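Omier's laundry robot gets a folding tutor, and it's me
Nov 26, 2020

I spend a good part of my week folding clothes, and none of them are mine. I've been helping out with Omier's new data drive, which the team calls Brimau. The plan is simple enough to say in one breath: show a two-armed robot how to fold clothes and put them in a bin, save every try, and feed the whole pile to a learning system called Ra so it can have a go on its own.

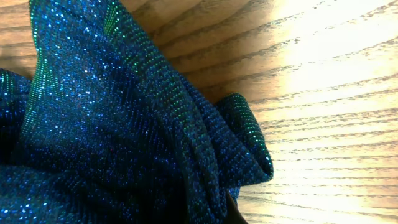
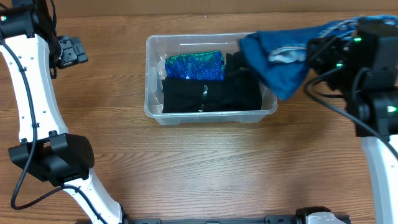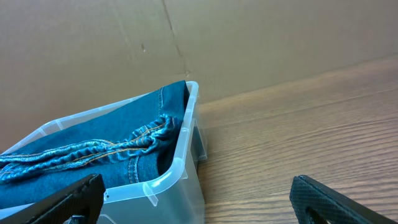
So, the news first. Brimau passed its first big goal this week! We were asked for 2,000 saved tries and we closed the batch with 2,052, which made everyone in the room pretty happy (me especially, my shoulders were ready for a break). A try, the way we count it, starts with the arms at rest and ends when the clothes are in the bin and the grippers have let go. If somebody bumps the table halfway through, we toss it and start over.

I drive the arms myself for most of these. You move a pair of handles, the robot copies you, and the cameras and joint readings get saved together. My first day was a mess. I kept closing the gripper too early and pinching air, and when I did get hold of a sleeve I'd lift it way too high and the whole shirt would swing around like a flag. Now I can get through a session of 30 without stopping to think about my hands much.

The bad tries are worth a word, too. I figured we'd throw out anything clumsy, but the people training Ra asked us to keep the ones where we fumble and then fix it. If I drop a pant leg over the side and go back for it, that stays in. They want Ra to see what you do after a slip, and a set of perfect folds has none of that. The ones that do get cut are where the cloth ends up on the floor or a camera drops out.

Clothes are a tough pick for this kind of work, by the way. A box is the same shape every time you grab it. A pair of jeans is stiff at the seams and floppy everywhere else, and anything shiny changes color each time you turn it, so a close-up camera can get a very different look at the same shirt from one second to the next. We swap the clothes out a lot so that Ra doesn't get too used to one favorite T-shirt. If you've got something weird in your closet, the swap box by the door at Omier is still open, and we'll take nearly anything that's clean and has no pins in it.

What's next? Ra trains on this batch over the coming weeks, and then it gets tested on clothes it hasn't seen before. I asked what score would count as good and got a shrug and a smile, so I won't guess at one. A second batch is planned after that with towels and kids' clothes. Omier also wants to set up another table over at Jevby, with different lighting and a different surface under the bin, and if that goes okay the two sets will be put together by May.

I've signed up for the towel batch already. If you'd like to try driving the arms, there's a sign-up sheet next to the swap box, and new people get a practice hour before anything they do is saved. Wear comfy shoes, you'll be standing the whole time.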